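The White Table Problem

Every office I have worked in has owned one white table, and every one of those tables has made somebody miserable. Ours came from Tevell in March, along with 63 chairs and a leaflet on care that ran to more pages than my lease.

The appeal is easy to understand. A white tabletop promises a better sort of person. You will open your mail at it. You will stop eating soup over the keyboard. The showroom at Hivov has one under a skylight with a single pear on it, and I have never wanted to be a pear so badly.

Then you get the thing home and the pear goes brown.

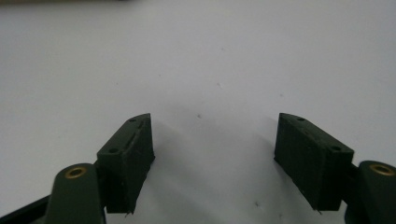 White surfaces come in two moods, spotless and accusing, and the gap between them is one cup of coffee. I have tried the cloths, the sprays and a paste from Motaung that smells like a dentist's vacation. What I have come to respect is how much a bare stretch of white does for whatever ends up near it. Put dark green against it and the green looks deep and serious, almost black down the shaded sides, and every speck, pit and pale thread of leftover material shows up as if it had been invited. A brown table would have kept all that to itself.

Which brings me to clutter. A friend with an Imow desk (80 inches, white, paid for over two years) keeps all of it clear except for a lamp. She works on the couch.

I lasted 60 days. By then there was a stapler, a plant and a stack of catalogs, and the table had started to look like furniture. I still wipe it down before visitors come - the part they can see, anyway - and the catalogs go on a chair.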